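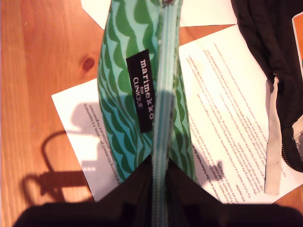 4.2 The pouch as a small room

We had not planned to write a section on pouches. When Pushpa Bisht and I drew up the first list of containers for the household study, we had drawers, boxes, jars, trays and shopping bags on it, and the zippered pouch was tucked away under "other," together with egg cartons and the tins that biscuits come in. By the end of the second round of visits it had grown into a heading of its own, and after that it kept growing, so we ask the reader's patience while we go through what people told us and what we saw on their tables.

We visited 40 homes, 21 of them in Lindora and 19 in Jidlow, and in each one we asked the person who did most of the tidying to take us through the things that had no fixed place. The full list came to 1,513 objects. Pouches were a modest part of it, but they came up in conversation far more often than their share would suggest, and people talked about them with real fondness (several got up in the middle of an answer to fetch one). Most had come into the house without being chosen. They were gifts, or they had come along with something else, or they had been left behind by a grown daughter or a visiting sister. A good many carried the name of a maker on a sewn label, and where two names shared the label people tended to remember the pouch by one of them only.

What struck us was how rarely the contents matched what the pouch seemed to be for. A cosmetic pouch might hold cosmetics for its first few months and then move on to charging cords, sewing things, foreign coins or the spare keys to a house the family no longer lived in. Sunita Solanki, who carried out the Jidlow interviews, began to call this the second life of the pouch, and the name stuck. We use it below for any case in which the contents had changed in kind since the pouch came into the home.

The second life usually began at a table. Pouches were emptied there, sorted there, and very often left there among whatever else had been put down that day. Clothing and paper were the neighbors we noted most often. A jacket comes off, the mail is opened on top of it or beside it, and the pouch ends up somewhere in between, where it can stay for a good while without bothering anyone. 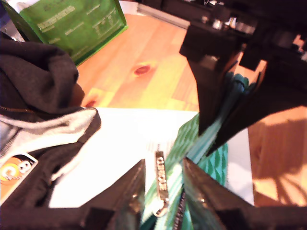 Figure 6. Zippered pouch in green with a teal pattern, over a sheet of white paper, with a dark gray hooded garment on the left.

Pattern mattered more than we had expected. People in both places told us they could find a patterned pouch in a crowded bag by a glimpse of it, while plain black ones had to be taken out and opened one after another – a small daily annoyance, but one that was mentioned with feeling. Coated cloth was liked as well, mostly by parents of young children, who spoke of wiping it with a damp sponge. The zipper pull got its share of comment too. A long, flat pull was easy to find with cold fingers or without looking, and one man in Lindora had tied a loop of kitchen string to a pull that he found too short.

We also asked everyone about closing. Drawers have fronts and boxes have lids, but a pouch on a table can be left open, half closed or fully closed, and each of these seemed to carry a meaning inside the household. The exchange that follows comes from the Lindora interviews, conducted by Naveen Shukla, and we give it at full length for the sake of its tone. 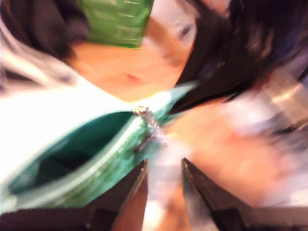
When do you close a pouch all the way?

When I'm done with it for the day, or when it has to go in a bag. If I still need something out of it I leave it open a bit, and my husband knows by now that he shouldn't tidy it away.

We heard some version of this answer in many homes. An open pouch was read as work in progress, and others in the house mostly left it alone. A closed one was fair game and could be carried off to a shelf or a hook by anybody passing through. Melina Liapis, who read our field notes in April 2020, pointed out that the same rule turned up in our material on pencil cases, and we have gone back and coded the two together.

The harder cases were the packages that stood next to the pouches and did some of the same work. Bags from food and other dry goods were kept on the table while they were in use and sometimes long after, and a few had been washed and filled again with clothespins or buttons. A stiff package that stands up by itself has one great advantage over a pouch, in that it takes up very little of the table.

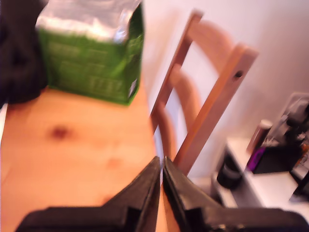

Figure 7. Upright package with a silver upper section and a green lower body, on a light wooden table top.

We coded a package as a container in its own right only when its original contents were gone and something else had been put in. Hưng Lục argued for a wider rule that would also take in packages folded over and clipped shut, and his count is given beside ours in the appendix. The difference is small for Jidlow and somewhat larger for Lindora, where more of the kitchens had open shelves and people seemed happier to leave a package out in plain view. Pouches that held nothing at all when we called were left in the list, with their last remembered contents noted wherever someone in the house could recall them.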